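The Small Shop Must Not Die
19/11/2023

When I came to live in Karnilmont, I did not know the language well, and the first people who spoke with me were the sellers of fruit. I learned the words for plum and for change. In a big supermarket I would learn nothing, for there the machine takes the money and is silent.
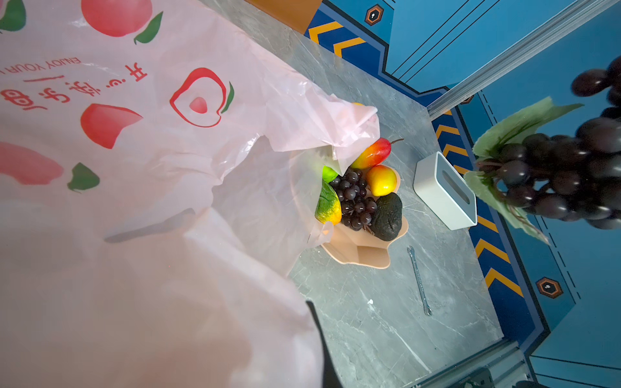
A pink bag with apples printed on it, on a marble counter.

Now the city wants to close the market street in Irnel and build 168 parking places. They say that the shops are old and the people prefer to drive. I walked there in April and it was full before noon. Maybe a shop owner earns little, but she knows which customer lives alone. 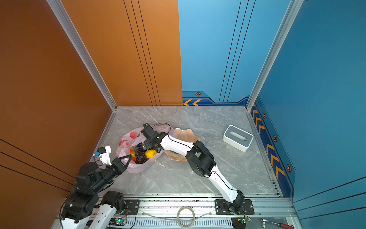 I do not say that every old thing must be kept. Some shops have high prices, and I also buy my rice in the big store at Ustilport, 2 bus stops from me. But a street which is closed does not come back after 30 years because we are sorry. The city could lower the rent and wait. I ask the council to try this first.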